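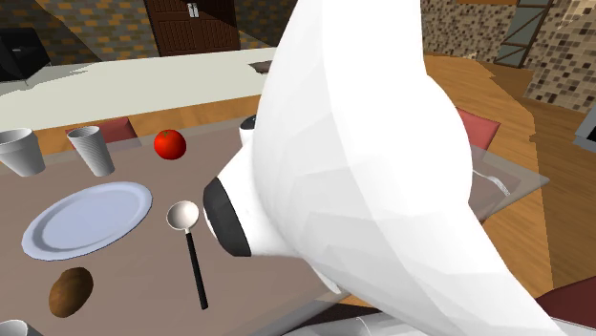

Home | Topics | Materials | Furniture | Index

Edge lipping

By Aslak Hovland
10th January

Edge lipping is a strip of solid wood fixed to the edge of a board or panel. It is used on tables, desks, shelves and doors, where it covers the raw edge of the core and protects the surface layer from knocks. The term is sometimes limited to strips thicker than 3 mm, thinner material being called edging or edge band.

Methods

In the plain method the strip is glued to a square edge and held in clamps until the glue sets. A tongued lipping has a ridge along its back that fits a groove cut in the panel. The tongue adds glue area and keeps the strip level, but the groove must be cut at an even depth along the whole side. Corners are either mitred or butted. Mitres hide the end grain and open more readily if the strip shrinks.

Lipping may be fitted before or after the surface layer. If fitted before, the surface runs over the top of the strip and only its outer face shows. If fitted after, the strip forms a visible border and takes most of the wear.

Wood and finish

Beech, oak and ash are common. The strip is usually left slightly proud of the panel and planed or scraped flush, after which the top corner is rounded to a radius of roughly 2 mm. Oil finishes are easier to repair than lacquer but need renewing.

Faults

Gaps at the joint are mostly caused by uneven clamping or by wood that was too damp when fixed. Sepúlveda's workshop notes, kept at Fuentealba, advise storing cut strips for 11 days in the room where they will be used.

See also: Veneer; Mitre joint; Panel core

This site uses cookies to remember your settings. Accept | Manage choices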